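Prasetyo Ginting
Saturday, January 5, 2019

First working day of the new year for our student project, so I write a thread again. Subject: teaching an arm to tidy a table. There is cloth, there is cable, there is patience.
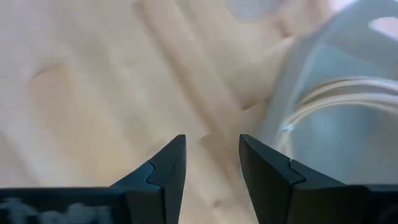 For those who are new: we are five students at the evening club in Skunville. We have one arm, and a task list which we wrote in August and which was much too optimistic.

The list says "put away soft things". In August I thought this would be the easy half. Hard things have edges. Soft things have opinions.

Our problem before the holiday was always the approach. The fingers came down too flat and pushed the fabric in front of them, like a broom. Then they closed and there was no fabric between them.

Hongmei Qian proposed to look for a fold first and go to the fold, and to forget the middle of the cloth completely. She made a small program which searches for shading in the wrist picture. It is 14 lines long and I am a little jealous of it.

Today's numbers: 20 tries on the cloth with the old approach, 2 good grasps. I will post the numbers for the new approach when we have done the same 20. Peiyu does not allow me to post half results, and he is right.

The second problem is blur. When the wrist moves fast, the picture is soft and the fold search finds folds everywhere. For now we stop the arm before each picture. It is slow, but it is a fair test.

Third problem, transparent plastic. The search likes to take the wall of a clear container for a fold, because it is also a light line with a darker side. Nurhan wants to mask it by colour, as the plastic is more blue than the cloth. I am not convinced this will survive the evening lamps.

Cable we have not tried to grasp yet. Coiled cable is for February, if we are lucky. Hongmei Dai has already asked for it three times.

A question from the comments: is the software ours? The motion part is a student package called Kurnari, from the year before us. The rest we wrote, and you can see it in the quality of the comments.

Another question: how many pictures do we have? 875 saved until this evening. Many are nearly the same, so please do not be impressed.

If somebody has worked with folds in cloth — real cloth, not simulation — I would be glad for any advice on lighting. One lamp from the side, or two from above? We argued over this for the whole tea break.

Next session we do the other 20 tries. I bring the biscuits.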